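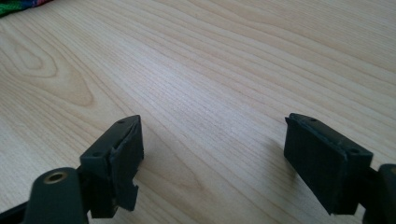 ## Please stop throwing away the boring bits

I've been working on the Flusinlow perception code for 19 weeks now, and I have one opinion I'll bore anyone with: we trim our recordings far too hard. Fingers open over bare wood grain, nothing between them, and the first thing most tooling does with a stretch like that is bin it as dead time.

I get why! Storage costs money, training takes ages, and a clip where the gripper is holding nothing looks like a waste of both. Our old script cut anything where the gap didn't change for 2 seconds. I wrote it, so I'm allowed to be rude about it.

But think about what the model has to learn. It has to know what "not holding anything" looks like, on a plain table and on a busy one, with the fingers' own shadows falling across the grain. If it only ever sees grasps, it starts seeing grasps everywhere. Ours decided a dark swirl in a tabletop was worth closing on, and then the planner (quite reasonably, given what it had been told) tried to lift it.

Wanting Tian argued for putting the empty stretches back in, and I moaned about it for days. We restored 4000 clips in May, labelled them as empty, and the phantom grasps mostly went away. The planner code didn't change at all — I'd spent six evenings tuning it for no reason.

There's a fair argument that you can overdo this, and end up with a policy that hovers politely and never commits. Fine, so weight the samples. That's a number in a config file, and you can change it after lunch. Footage you've deleted is a lot harder to get back.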